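Datasets / Apparel / Beddale Denim Fade Notes

Overview Files Fields Known problems Contact

2 min read

# Beddale Denim Fade Notes

Wear and wash records for 235 pairs of jeans, kept by their owners.

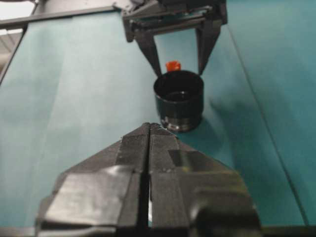 Raw denim sellers promise that your jeans will "tell your story." I doubt it, and the 900 entries in this set haven't changed my mind. Most people who sent notes called their fades unique, then described the same pale thighs and the same lines behind the knee. Black pairs are the worst for this kind of talk. Owners write "black" for anything from the glossy black of a cylindrical cup with a silvery ring at its base to the dark gray of the gripper below it, and a shop will happily sell you either one as "jet." Treat the color field as opinion.

## Files

- `pairs.csv` – one row per pair, with brand, fit and stated fabric weight
- `notes.csv` – wear and wash notes in the owner's words
- `repairs.csv` – 319 repairs, mostly crotch and back pocket

## Known problems

Wear days are self-reported. I dropped 15 pairs whose owners claimed more days than they'd had the jeans. Others probably rounded up too – I can't prove it.

Skarkis pairs are listed by tag size, Flandholm by measured waist. Don't compare them directly. The Bouazza rows came in last October and have no fabric weight at all.

"Never washed" means the owner said so.

## Contact

Maintained by Jomar Sarmiento. Send corrections with the pair number. Please don't send fade contests.

Last edited Mar 15, 2026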